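자료실 > 사업 보고 > 생활지원 > 중간보고

침상 식사·간식 지원 사업 중간보고

2020년 12월
작성: 클랜다드(Clandard) 생활지원팀

1. 보고 개요

본 보고서는 퍼데일(Ferdale) 재단의 지원으로 진행 중인 침상 식사·간식 지원 사업의 경과를 정리한 것이다. 사업은 4월에 시작하였으며, 거동이 불편하여 하루의 대부분을 침대에서 보내는 재가 이용자를 대상으로 한다. 지난 보고 이후의 변경 사항, 물품 사용 현황, 예산 집행, 남은 기간의 계획을 차례로 적는다.

사업의 목적은 신청서에 적은 것과 같다. 이용자가 식탁까지 이동하지 않고도 과일과 채소를 직접 보고 고를 수 있게 하고, 침구를 더럽히지 않으면서 먹고 치울 수 있는 차림 방식을 정하는 것이다.

2. 이용 현황

현재 등록 가구는 117가구이다. 신청서의 목표는 110가구였으므로 목표를 넘겼다. 다만 늘어난 가구는 대부분 하반기에 등록하여 방문 횟수가 아직 적다. 중도에 이용을 그만둔 가구는 입원이나 이사가 주된 사유였고, 빈자리는 대기자 순서대로 채웠다.

방문은 가구별로 오전 또는 오후 중 한 번으로 정했다. 상반기에는 점심 직후 시간대에 신청이 몰려 방문이 늦어지는 일이 잦았다. 하반기부터는 간식 방문을 오후 늦은 시간으로 옮겼고 지연은 줄었다. 오전 방문을 원하는 가구는 그대로 두었다.

3. 차림 방식의 변경

초기에는 접시 하나에 과일을 깎아 담아 드렸다. 깎은 과일은 색이 빨리 변하고, 즙이 이불에 떨어진다는 의견이 여러 번 나왔다. 접시가 매트리스 위에서 기울어지는 문제도 있었다. 이에 따라 하반기부터 다음과 같이 바꾸었다.

첫째, 과일은 통째로 씻어 가장자리가 올라온 쟁반에 담아 내고, 이용자가 고른 것만 그 자리에서 깎는다. 고르지 않은 과일은 다시 보관 용기에 넣는다.

둘째, 채소는 과일과 섞지 않고 별도의 접시에 놓는다. 당근처럼 단단한 채소는 그날 저녁 반찬으로 쓸지 이용자에게 먼저 묻는다.

셋째, 침구 위에는 덧시트를 한 장 깐다. 색이 있는 시트를 쓰면 흰 침구와 구분되어 걷어 내기 쉽다.
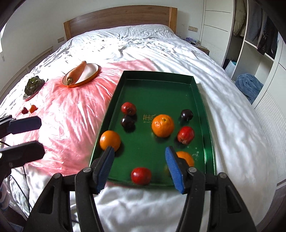
침대 위 차림. 짙은 녹색 쟁반에 오렌지, 사과, 자두 등을 담았고, 왼쪽 분홍 시트 위에 당근 접시와 잎채소 접시를 두었다.

쟁반은 몇 종류를 비교한 끝에 얕은 직사각형으로 정했다. 깊은 것은 누운 자세에서 안이 잘 보이지 않았고, 둥근 것은 침대 옆 수납장에 들어가지 않았다. 얕은 쟁반은 둥근 과일이 한쪽으로 몰리는 단점이 있으나 가장자리가 있어 침대로 굴러떨어지는 일은 드물었다. 과일을 너무 많이 담으면 무거워져 옮기기 어려우므로 방문 인력에게 적당량만 담도록 안내하였다.

쟁반의 색에 대해서는 의견이 갈렸다. 어두운 색은 오렌지와 같이 밝은 과일이 잘 보이지만 자두처럼 짙은 과일은 눈에 덜 띈다. 시력이 약한 이용자에게는 짙은 과일을 쟁반 앞쪽에 놓거나 흰 접시에 따로 담아 드리고 있다. 밝은 색 쟁반을 추가로 구입할지는 다음 분기에 정한다.

4. 물품과 식재료

과일과 채소는 매킨넌(McKinnon) 식자재에서 주 단위로 공급받는다. 오렌지와 사과는 연중 큰 문제 없이 들어왔다. 자두는 철이 지나 물량이 고르지 않으며, 들어오지 않는 주에는 귤로 대신한다. 딸기는 쉽게 무르므로 소량만 주문하고 당일 방문분에만 쓴다. 잎채소는 여름에 폐기가 많았으나 날씨가 추워지면서 줄었다.

덧시트는 200장을 구입하여 순환 사용 중이다. 세탁은 카센트(Kasent) 세탁소에 맡긴다. 과일즙 얼룩이 남는 시트는 따로 모아 두었다가 걸레용으로 돌린다. 접시는 테두리에 색이 있는 것과 작은 것을 함께 쓰고 있으며, 파손분은 기존 재고로 보충하였다.

5. 예산 집행

물품비는 총 800만 원이 배정되었고, 쟁반과 덧시트, 접시 구입은 모두 끝났다. 잔액은 세탁비와 소모품에 쓸 예정이다. 식재료비는 여름철 채소 가격이 올라 계획보다 빨리 집행되었으나, 가을 이후 주문량을 조정하여 연간 한도 안에 있다. 항목 간 전용은 없었다. 세부 내역과 영수증 사본은 별도 파일로 제출한다.

6. 문제점

방문 인력마다 차리는 방식이 조금씩 달라 이용자가 불편을 느낀 경우가 있었다. 쟁반을 침대 가운데 두는 사람도 있고 발치에 두는 사람도 있었다. 원칙은 이용자의 손이 닿는 쪽이며, 안내문을 고쳐 다시 배포하였다.

침대 위에서 과일을 깎을 때 칼을 어디에 둘 것인지도 정해야 한다. 지금은 칼을 쟁반에 올리지 않고 방문 인력이 바로 주방으로 가져가게 하고 있다. 주방이 먼 집에서는 번거롭다는 의견이 있어 뚜껑이 있는 보관통을 시험해 볼 계획이다.

덧시트가 매트리스에서 밀리는 문제는 해결하지 못했다. 고정 집게는 이용자의 피부에 닿을 우려가 있어 쓰지 않기로 했다.

7. 남은 기간 계획

안내문 개정판에 대한 이용자 의견을 모으고, 밝은 색 쟁반의 견적을 받는다. 씹기 어려운 이용자를 위한 부드러운 과일 목록도 별도로 만든다. 매킨넌과는 다음 해 공급 단가를 협의하고 있으며, 합의가 되는 대로 변경 내역을 재단에 알린다. 최종보고서는 협약서에 정한 기한에 맞추어 제출한다.

관련 문서
- 침상 식사·간식 지원 사업 신청서 요약
- 상반기 경과보고
- 방문 인력용 차림 안내문(개정)
- 덧시트 세탁 및 보관 기준
- 식재료 주간 주문표 작성 요령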